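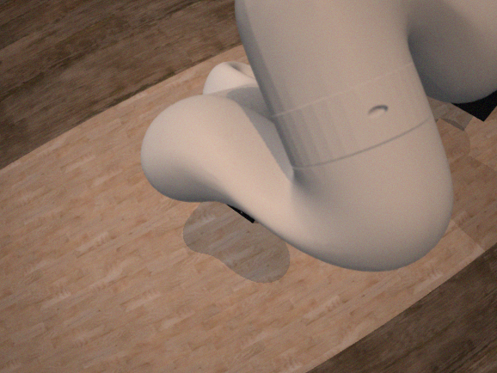

Statue leans after sitting on the shelf, can I fix it?

My 16 inch resin Oakley figure from Hillitik has started tipping forward at the ankles. I've had her since February and she stood so nicely before! Has anyone straightened one?
Mamta Kandpal

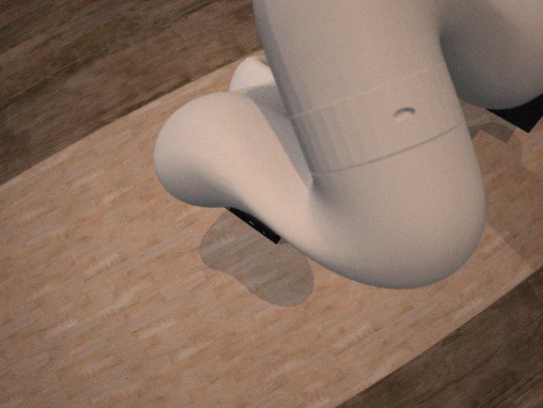 2 replies

Virgilio Padilla
Oh, I feel for you, mine did the same thing. Check the peg first (it's often the peg and not the leg). If it wobbles, a thin wrap of plumber's tape snugs it right up. Mine took five minutes and she's stood straight ever since. Please don't use a hair dryer on painted resin, I lost a good boot that way. 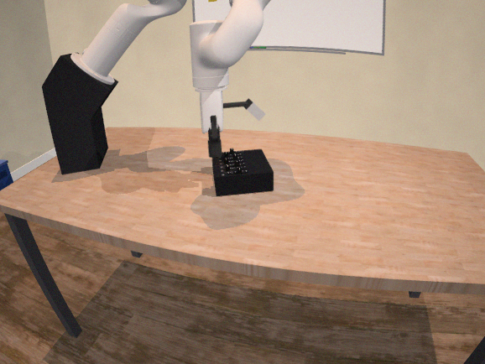
Skirstead
Same here with my other one. Just lean it on the wall lol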